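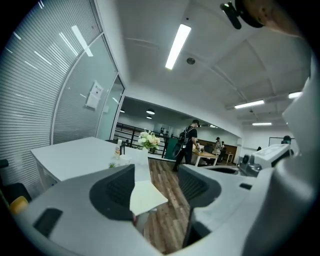 The Divier hand-held gripper is a two-finger tool for recording manual tasks that are later used to train robot arms. It is offered by Tolimbridge for purchase or for trial at a demonstration visit. Visits are held on the upper floor of our office, in the ordinary working rooms, and guests handle the tool themselves from the first hour. Thin, flat items are part of every session: a white card held between the two ribbed gray pads is a typical grasp, and guests are encouraged to repeat it at several angles before moving on to cups, small bottles and soft packaging. Staff continue to work at their desks during the visit, and guests may carry the tool from table to table.

Product details

Model: Divier hand-held gripper, light gray housing
Fingers: two, with replaceable dark gray pads
Weight: 800 grams
Recording: stored on the tool, transferred by cable
Supplied with: one set of spare pads, transfer cable, carrying case, printed manual
Order code: DV-190

The pads are fastened from the back and can be changed without tools. Replacement is recommended after 2000 grasps, or sooner if the ribs show wear. Pads for the earlier Batista model do not fit the Divier and should not be adapted.

Demonstration visits

A visit lasts one morning and is open to groups of up to seven. It begins with a short introduction to the tool, followed by supervised practice and a review of the recordings made by the group. Guests may bring their own objects, provided that these can be lifted comfortably with one hand. Liquids must be in closed containers. Knives, glass with broken edges and live animals are not permitted.

Iolanda Leite leads the practice session and will answer questions on grip technique, pad wear and recording quality. Questions on price, delivery and service agreements should be addressed to Sylvie Girard, who is present at the end of each visit.

The next visit takes place on Friday, May 19, 2023. Registration is required. Please state the number of guests, the type of objects you intend to handle, and whether your group already uses Nilletti software, as the recordings can then be prepared in the matching format. Groups that cannot attend in May may ask to be placed on the list for December.

Ordering and trial use

Organizations that have attended a visit may borrow one tool for a trial period of two weeks. The borrower is responsible for return shipping and for any damage beyond normal wear. Recordings made during the trial remain the property of the borrower and are erased from the tool on its return.

Prices are provided on written request. Spare pads are sold in sets of two.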